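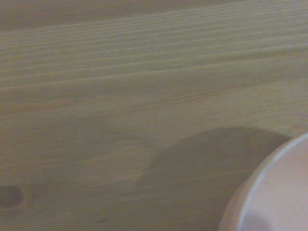

Robot demonstrators wanted, Gamholm site

Sevent is hiring people to teach robot arms simple table work: placing a dish, picking up small items, wiping a wooden tabletop. You guide the arm by hand or drive it with a remote controller, and the wrist camera records each run.

No experience needed. Training is paid and takes 10 hours. Shifts start at 8 a.m. and you sit for most of the work. You should have steady hands and be able to repeat a task many times. The project needs 1000 runs by the end of August.

To apply, write to the Sevent hiring desk, 169 Vandik Street, Gamholm. Put "demonstrator" in the subject line.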